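Cell Notebook, Trasbridge Workshop
Entry: 25 September 2023
Kept by: Sarla Nigam
Cell: Plamia, two-arm tabletop, bottle clearing task
Status at close: in service, with two items open

Purpose of this entry

The periodic inspection of the Plamia cell was carried out in accordance with the Teixeira maintenance sheet. The last full inspection was in July. Colleagues who take over the cell should read this entry together with the July one, as the gripper zero values recorded there are no longer valid.

Mechanical checks

The base bolts of both arms were checked with the torque wrench set to 6 Nm. The left base required no adjustment. On the right base, one bolt at the rear turned slightly before the wrench clicked. It was backed out, cleaned, fitted with fresh thread locker and tightened again. A paint mark has been put across the head so that any movement can be seen at the next check.

The right arm had shown a small droop at the elbow when holding position at full reach. The joint was run through its range by hand with power off, and no roughness was felt. The droop was traced to the holding current, which had been left at the value used before the Flasis controller was updated. It has been restored to the setting on the sheet, and the arm now holds within 3 mm over 5 minutes.

Gripper zero was taken again on both arms. The fingers were closed on the gauge block, the offset was stored, and the check was repeated after a restart. Both offsets came back unchanged.

Functional run

The controller log was cleared and the bottle task was run for 197 cycles. The log shows two timeouts, both on the left arm, both during approach. No faults were recorded on the right arm. Cycle times are in the shared folder under today's date.

Wrist camera and the two-arm setup at the bottle task.

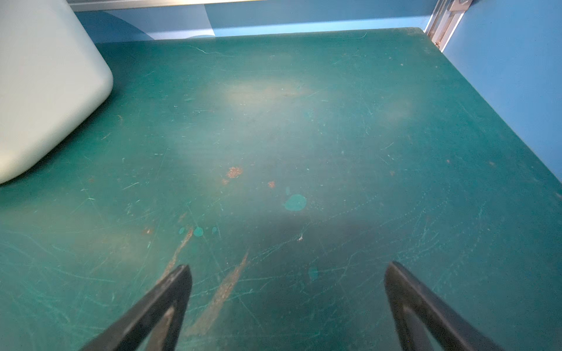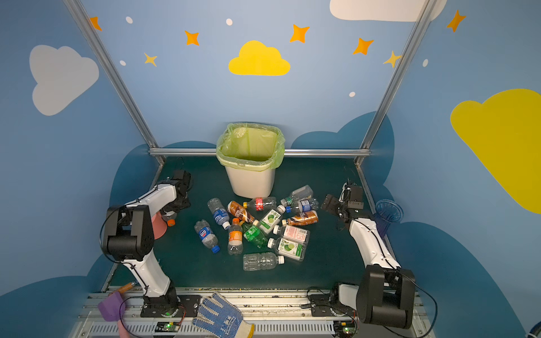
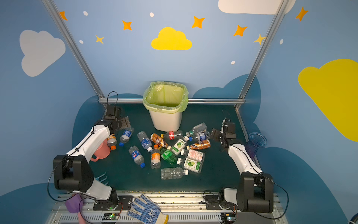
Cable strain is the subject on which most time was spent, and it remains the first open item. Both timeouts occurred with the left forearm extended and the wrist turned outward, a position in which the signal cable has the least slack. The black cables loop along the arms and are carried down to the bases, and the loop has to be long enough for the outward turn without hanging low enough to catch on a bottle neck. I moved the first tie on the left arm toward the elbow, which gives the connector more freedom. The same change has not been made on the right arm. It should wait until the left arm has completed a full day without a timeout.

The connectors at the small circuit boards on the front rail were unplugged, inspected and seated again. One plug on the left board had a slightly bent latch. It holds, but it will be replaced when the spare arrives from Trasbridge stores — please do not unplug it in the meantime unless the board itself must come out.

The second open item is the tabletop. The scratches and the brown scrapes where the green has worn through come up strongly in the wrist view, and under the present lighting there is also a bright patch of reflection in the same view. Neither has been shown to affect picking. I would still prefer that the surface be renewed before the wrist camera is calibrated again, as the calibration would otherwise have to be done twice. A request has been entered with Flasis for a matte sheet cut to the same size.

Settings left on the cell

Speed limit: unchanged
Gripper force: unchanged
Holding current, right elbow: restored to sheet value
Gripper zero: new values stored, both arms
Cable tie, left arm: moved toward elbow

Any timeout on the left arm should be written into this notebook with the arm position at the time, taken from the log. Parts for the latch are to be signed out under the Plamia number.

S. Nigam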